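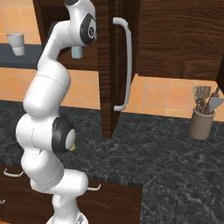

The Case for a Worse Kitchen

My sister-in-law is redoing her kitchen, and so for most of January I have been receiving photographs of rock. They arrive at breakfast. They arrive at 11 at night. Each one is a small square of gray with a name like a cruise ship, and I am asked to say which I like. I like all of them. I have said so several times and it has not been taken well.

The front-runner is called Sivonby, a gray with white in it. The other contender is Ellero, a gray with slightly more white in it. There was a third, Rellen, but it was dropped after someone at the showroom called it "busy," a word that in the countertop trade seems to work the way "difficult" does in a letter of reference.

I bring this up because I have been thinking about what kitchens are for, and I have come around to the view that we are making them too nice to cook in.

I grew up with a counter that had a burn on it in the shape of an iron. It was there when my parents moved in. Every hot pan in the house went down on top of it, on the theory that the damage was already done, and you could chop an onion straight on the surface if you were feeling lazy and my mother was out. It was an ugly counter and a very relaxing one. We made jam on it. My brother took a bicycle chain apart on it and put most of it back together.

Compare the kitchen I was invited to admire last fall, belonging to a couple I will not describe further. The island was 96 inches long. There was a bowl of pears, and I was told, kindly, that they were the display pears. The eating pears were in a drawer. When dinner came it came in boxes from a Thai place called Surdu, and very good it was, and we ate it off our knees in the living room so as not to get turmeric near the stone. I learned a lot that evening about sealant. You have to redo it.

Now, I understand the appeal. Stone is handsome. It is cool under your hands and it makes a grocery-store lemon look like an Old Master. If you have a bad day you can go and stand near it. 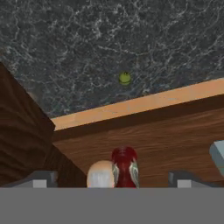

A small green fruit on dark stone, ready for company.

But look at what it asks in return. It wants coasters. It wants a trivet, and then a nicer trivet. It wants nothing acidic left on it, in a room where a good half of what happens is acidic. A cook who is worrying about the counter is not worrying about the fish, and the fish needs it more.

The money is its own subject. Two thousand dollars used to be a respectable figure for a kitchen, and now it is what you pay to have a hole cut for the faucet. (I exaggerate, but I have seen the quote, and I exaggerate less than I would like.) For 2,000 dollars you could take a knife class, buy the knife, eat your mistakes for a year, and have enough left over for a decent pot. Your dinners would get better. I have yet to hear of a dinner improved by veining.

The usual answer is resale. You are not buying the counter for yourself, you see, you are buying it for the people who will come after you, who will want it in a color that hasn't come into fashion yet and will rip it out. My sister-in-law's neighbors did this with a kitchen two years old. It sat in the driveway from Friday until the truck came, and several people slowed their cars to look.

I would like to propose the worse kitchen. It has one drawer that sticks. The counter is whatever was there, and it already has its first scorch, so that you can stop waiting for it. Seventy percent of the surface is taken up by things you use, including the ugly toaster, which stays out. Guests lean on things. Someone cuts a loaf of bread with no board under it and the conversation carries on.

I laid this out for my sister-in-law over the phone, with what I thought was some force. She listened to all of it. Then she said that it sounded a lot like my kitchen, and that she had been meaning to ask whether I had ever looked into having something done about the floor.

She has gone with the Sivonby. It goes in next month, and I've been asked to bring a dish, preferably something pale.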